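### 4.2 Record-keeping in shared orchards

The survey covered the two growing districts of Grallden and Nillstead, where apple and pear trees are held in common by the households that tend them. Paper forms were sent out in March to 100 households, and 71 were returned in a usable state. Kerslake and Takagi had earlier found that written records were rare in orchards of this type. Our returns suggest a more mixed position. Households in Nillstead tended to write down the date of pruning and the weight of fruit picked, while those in Grallden relied on memory and on talk between neighbours.

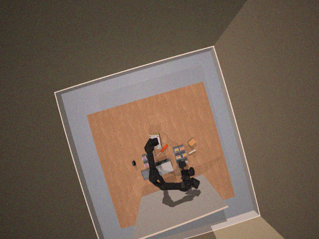 **Figure 2.** *Robot arm and small objects*

Of the households that returned a form, 27 gave a pruning date for every tree in their care. The remainder gave dates for part of the holding, or named only the month. Late pruning was reported more often on the north-facing slopes at Kneath, where frost stays on the ground well into spring. Yields from these slopes were lower, but the trees there are also older, and the present data do not allow the two effects to be separated. Mereana Kerslake has suggested (personal communication) that the age of the rootstock should be recorded in any later survey.

A further difficulty concerns the weighing of fruit. Several households used kitchen scales and added up many small loads, whereas others estimated by the crate. Crates differ in size between the districts. We have therefore treated weights given by the crate as a separate group and have left them out of the comparison of means. Setsuko Takagi checked the coding of all forms against the originals, and two entries were corrected.

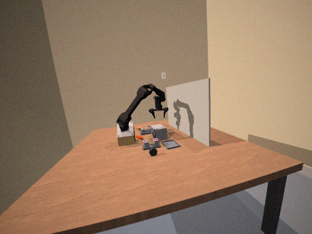
**Why were windfalls left out of the yield figures?**

Windfalls were recorded by too few households to be compared fairly between districts. Most fallen fruit was fed to animals or left on the ground, and its weight was seldom taken. Where a household did report windfalls, the figure was kept in the full data table but was not added to the picked weight.

The treatment of shared labour is taken up in Section 4.3.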